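August
By Corina Stöckli

Up at six because of the heat. I had the kitchen window open all night and it made no difference. Coffee on the back step, then I watered the beans before the sun got over the Bühler place. They have their roof half off and the men start hammering at seven.

Walked down to Merkgate for the bus and missed it, so I walked the whole way to the clinic. Jingyi Liang saw me at nine. She says the ear is clearing up and I can stop the drops in two days. I asked about the ringing and she said to give it until the end of the month. She wants me to sleep more. I told her about the hammering.

Stopped at the bank on the way back and paid the 400 for the boiler. That leaves the account lower than I like, but the winter is taken care of. The woman at the counter was new and had to ask someone how to stamp the receipt. Bought bread, onions, a box of matches and the cheap plums, which were soft on one side. I will stew them tomorrow.

Lunch was cold potatoes and an egg. I lay down after and did not sleep. Got up and wrote to my sister about the train. She wants me to come for the whole week and I said four nights. I don't like leaving the beans longer than that, and her spare bed is hard. I didn't mention the bed.

The afternoon went on small things. I answered the letter from Tikero about the meter, mended the strap on the brown bag, and looked for the other garden glove. Still only the one.

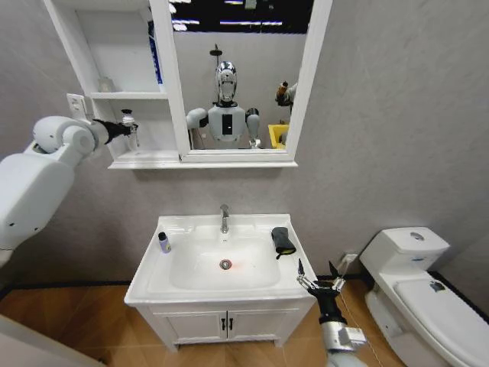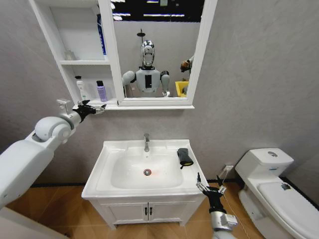
Phoned Skosov at four about the bookcase. He still has not cut the shelves. He said the wood came in warped and he sent it back, and he will call when the new lot arrives. This is the second time with him. I would go to someone else but he has my deposit of 100, and he did a good job on the table.

Read on the step until the light went. I am nearly done with the book about the canal diggers. The chapters on wages are slow but the letters home are good. One man wrote to his mother every week for a year and talked only about his boots and what he ate. I suppose I am doing the same.

Supper was soup. The hammering stopped at five and one of the men left his radio on up there, playing to itself until someone came back for it. A little wind came up after nine. I have moved the pillow to the other end of the bed to get closer to the window.

Tomorrow: plums, post the letter, ask about the train tickets, and tie up the beans where they have come off the poles.

This site uses cookies. By continuing to read you accept our cookie policy.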